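The Case for Two Basins
After years of falling out of fashion, the divided sink is being put back into kitchens by people who cook every day

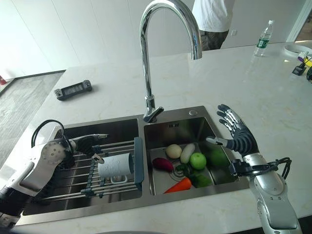 A rack across the left basin leaves the right one free for produce.

For most of the last decade, anyone shopping for a new kitchen sink was steered toward a single big bowl. The argument was simple enough. A sheet pan lies flat in it, a stockpot turns around in it, and there is no ridge in the middle to work around. Showrooms gave the double sink a corner near the back, next to the laundry tubs.

Arnaldo Quintela sold plenty of those big bowls. He has fitted kitchens in and around Kanimwood for long enough to be called back to houses where he put in the first sink, and in February he noticed that he had taken out three single bowls in a month and replaced each one with a double.

"They all told me the same story," he says. "There's a pan soaking in it and you want to wash lettuce. Where do you go?"

The answer in a single-bowl kitchen is usually a colander balanced on something, or the pan goes on the stove until the lettuce is done. With two basins, the pan stays where it is. It is a small thing, but it comes up every evening around six.

What has changed since the old double sinks is mostly the rack. The kind that stood on the counter took up a good piece of it, and needed a tray underneath that somebody had to empty. The newer ones are metal rods held between two end pieces, and they lie across the basin so the drips fall straight into the sink. A cup can go on its side on the rods. When company is coming, the whole thing lifts off and goes in a cupboard.

Quintela suggests measuring the basin from front to back and from side to side before buying one, and measuring at the top edge, not the floor. Basins often narrow as they go down. Holmgren, a kitchen supply shop on the east side of town, will let customers take a rack home and bring it back within 10 days if it rocks.

The second basin then becomes the produce side. At my own house it took a while to get used to this. I had always washed vegetables in a bowl, one kind at a time, and now I put everything in the right-hand basin together when I come home from the store and do the lot. Root vegetables should still go last, or be scrubbed separately, as the grit gets into everything else. And the basin needs to be washed before food goes in it. I use dish soap and a cloth I keep for that side only.

The faucet matters more in a double sink than in a single one. It has to swing over both sides, and it has to be tall enough that you can get a pot under it without tipping the pot. A gooseneck mounted at the back, in line with the divider, does this well. Quintela likes a single short lever at the base. He is less fond of pull-down heads, which he says he has replaced more often than any other part in a kitchen, but he admits his customers ask for them.

Then there is the counter. White marble around a sink looks very good and has to be looked after. Lemon juice and vinegar will dull the polish if they sit, and so will tomato. Sealing helps with stains but does not stop that kind of etching. Owners who can't stand a mark on the stone should think about quartz. Those who can will find that a marble counter wears in, and after a few years the dull spots near the sink are hard to pick out from the veining.

Brushed stainless steel is the easy part. It hides water spots better than a mirror finish, and fine scratches blend in if you wipe along the grain.

As for cost, a plain double basin often runs close to a single of the same width. The plumbing is where people get surprised. Two drains have to be joined under the cabinet, and that eats into storage and can get in the way of a disposal unit. Quintela allows 4 hours for a straight swap and most of a day if the pipes have to move - more in older houses, where he has found some odd things behind the cabinet wall.

He has a single bowl at home, by the way. His wife chose it, and they have a second small sink in the laundry room where the lettuce goes.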